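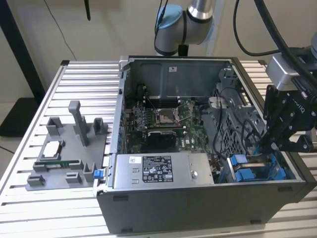

El taller de Wurkico abre de nuevo la recogida de ordenadores usados

14/10/22

El taller de reparación Wurkico, en el barrio de Zestasholm, ha abierto de nuevo la recogida de ordenadores de sobremesa que las oficinas y las familias ya no utilizan. La recogida estará abierta hasta el final de noviembre. Los equipos que se pueden recuperar se entregarán a escuelas y asociaciones de la zona, y los demás se desmontan para aprovechar las piezas.

En la campaña anterior el taller recibió 409 equipos. La mayoría eran torres de oficina con bastantes años de servicio, muchas de ellas completas, otras sin disco o sin memoria. Para esta edición el taller quiere llegar a 1000, una cifra que depende sobre todo de las empresas del polígono Nuttall, donde varias oficinas cambian sus equipos este otoño.

El trabajo con cada torre empieza siempre de la misma manera. Se pone tumbada sobre la mesa de perfiles de aluminio, se retira el panel lateral y se mira el interior antes de conectar nada. En el equipo Dell de la fotografía el zócalo del procesador está vacío y tampoco hay disipador encima de él. La placa base sigue en su sitio, y también la fuente de alimentación, con su etiqueta de características.

Una torre en este estado no se rechaza. El taller guarda procesadores de otros equipos desmontados y, si se encuentra uno compatible, se monta con pasta térmica nueva y un disipador adecuado. Después se hace una prueba de memoria y otra de la fuente. Cuando no hay un procesador que sirva, la caja y la fuente pasan al estante de repuestos, y la placa se conserva para equipos del mismo modelo.

El taller pide a las personas que traen ordenadores que no los abran en casa. Los contactos del zócalo son muy delicados y se doblan con facilidad, por ejemplo cuando se limpia el polvo con un paño. También es preferible traer la torre con todos sus tornillos y con el panel puesto. Los cables de corriente se aceptan, los monitores de tubo no.

Sobre los datos, Wurkico recuerda que cada propietario debe hacer su copia antes de la entrega. Los discos que llegan dentro de los equipos se borran en el taller, y quien lo desea puede pedir un justificante por escrito. Si el disco no se puede borrar, se destruye.

La entrega se hace en el mostrador de la planta baja, por la puerta del patio. Cada familia puede traer hasta 3 equipos sin aviso previo. Las empresas con una cantidad mayor tienen que reservar hora, porque el almacén es pequeño y sólo caben 2 carros de carga al mismo tiempo. El transporte desde Nuttall lo hace este año Grenetti, que presta una furgoneta por las mañanas —conviene tener las cajas preparadas en la entrada—.

Las escuelas y asociaciones que necesitan ordenadores pueden presentar su solicitud en el mismo mostrador. En el formulario hay que indicar para qué se van a usar los equipos y si ya se dispone de teclados y pantallas, que en este momento son lo que más falta en el taller. Las primeras entregas están previstas antes de terminar la campaña.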